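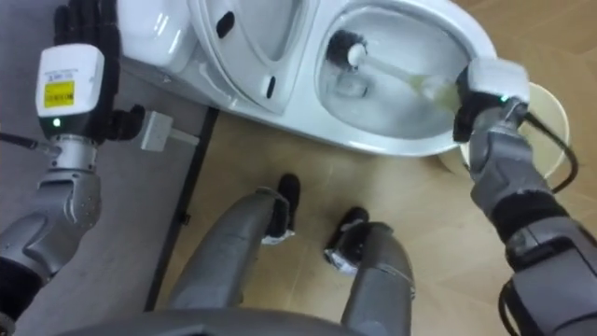

Round-head toilet brush, dark bristles against the bowl wall

Torkell Toilet Brush and Holder
$19 the set. Sold by Bodcombe Home Supply.

We have carried a lot of toilet brushes and believed very few of the boxes they came in. The Torkell box says "hygienic action." We don't know what that means and the sales rep couldn't tell us. What you get is a round head of dark bristles on a long, pale handle, plus a round white holder with an open top.

The long handle is the main reason to consider it. It keeps your hand well back from the water, and you can lean on the head without the shaft bowing much. We scrubbed a stained bowl with it, then did the same with the Pultinetti, a brush that costs twice as much. The Pultinetti has a nicer grip. The bowl didn't seem to care. 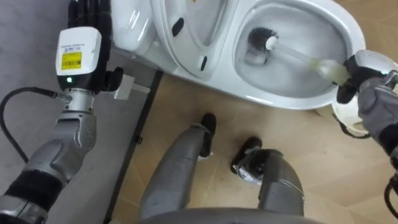 Asabe Ibrahim writes that hers has lasted longer than she expected, but the bristles went flat on one side after a winter of scrubbing in the same direction, and she would like to know why replacement heads aren't sold. We asked. Torkell says they are "under review," and they were under review last June too. Until that changes, plan on buying the whole thing again.

The maker claims 1000 cleanings per head. We got as far as wondering who counted. If you scrub hard every day, expect less.

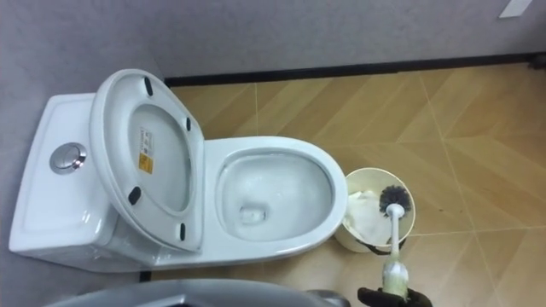 The holder is wide at the mouth, so putting the brush back takes no aim. It also has no lid. If you want the head out of sight, buy something else. It has no drain tray either, so shake the brush over the bowl before you put it away, or you'll be rinsing out the holder more often than you'd like.

Under the rim is where most round heads give up, and this one is only fair. Tilt the handle low and go slowly. The Stanciu has a side tuft that reaches further, though it sheds.
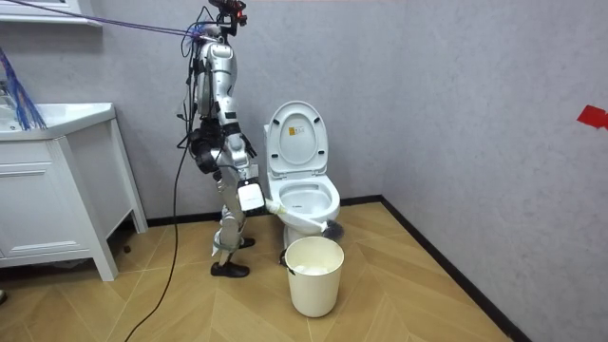

Bleach is fine if you rinse afterward. Strong acid descalers can cloud the handle, according to the leaflet, and we have no reason to argue with that one.

Weight with holder: 400 g
Replacement heads: not available
Lid: none
Wall mount: none
Returns: unused only, for obvious reasons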